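Rondholm Community Workroom
Posts

Rondholm Community Workroom
The spring window and display area is being taken down this month. We will post updates in this thread for members, borrowers and anyone who has lent us items. 1/13

Rondholm Community Workroom
The work covers the blossom display, the cloud backdrop, the items pinned to it, and the work surfaces. The lending desk remains open during its usual hours in May. 2/13

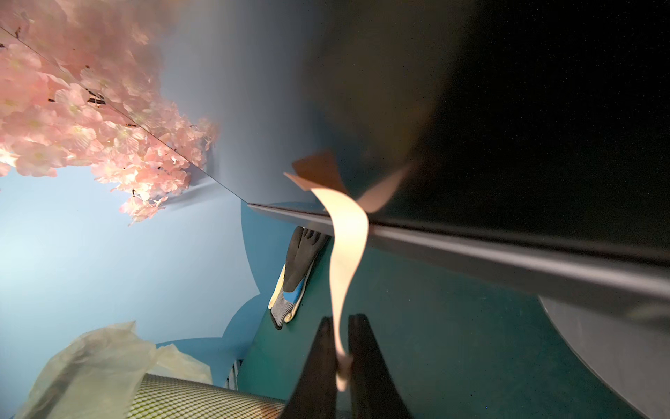
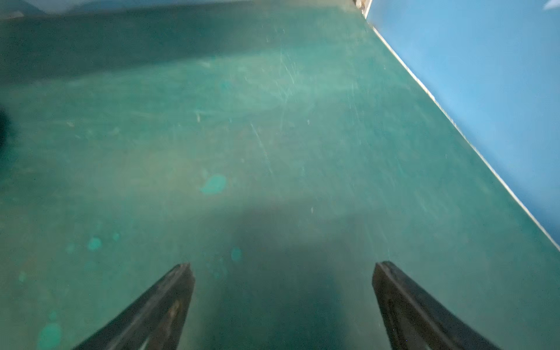
Rondholm Community Workroom
Paper comes down first. Strips and folded pieces longer than a hand are kept flat in the drawer marked Goten. Shorter pieces go to the children's craft box. Please do not tape torn strips back together, as the tape yellows and spoils the sheets stored beside them. 3/13

Rondholm Community Workroom
Artificial blossoms are kept from year to year. They are to be taken down a branch at a time, shaken outdoors and laid in the long cartons with the stems facing the same way. The cartons hold 200 stems each and should not be filled past the line. 4/13

Rondholm Community Workroom
Loose petals should be saved. A small paper bag is provided at the desk, and petals will be glued back on before next spring. 5/13

Rondholm Community Workroom
Work gloves used in the display are to be unpinned and returned to the glove bin in pairs. Gloves with a hole at the fingertip may be set aside for garden use — please write "garden" on the tag. 6/13

Rondholm Community Workroom
Pins are to be returned to the tin on the desk. We bought 500 at the start of the season and would like to see most of them again. 7/13

Rondholm Community Workroom
Clear plastic bags may be reused if they are clean and dry. Fold them in thirds and place them in the pull-out under the sink. Torn bags go to soft plastics and should not be put in the blue recycling cart. 8/13

Rondholm Community Workroom
A note on the work surfaces. Several members have asked whether marked or scratched tops will be replaced. They will not be replaced this year. Wipe with a damp cloth and mild dish soap only. Scouring pads, bleach and paint thinner are not permitted on any surface. 9/13

Rondholm Community Workroom
Members painting or dyeing at the benches are asked to put down a cover sheet beforehand. Sheets are free and are kept on the roll beside the door. 10/13

Rondholm Community Workroom
Shelves and display boards stay where they are. Dust the undersides as well as the tops. Any panel that feels loose should be reported to Yevdokiia Kobzar at the desk and left alone until it has been checked. 11/13

Rondholm Community Workroom
Lent items: Diệp and Kukport have each been sent a list of the pieces they supplied. Individual lenders may collect from the desk after 4 p.m. and should bring the receipt slip. If the slip has been lost, quote the number in our book. The most recent entry is 3453. 12/13

Rondholm Community Workroom
The summer display has not been settled. Written suggestions are welcome at the desk until the end of the month, to a limit of one page. Please include a rough size and say whether the materials are already in the storeroom. 13/13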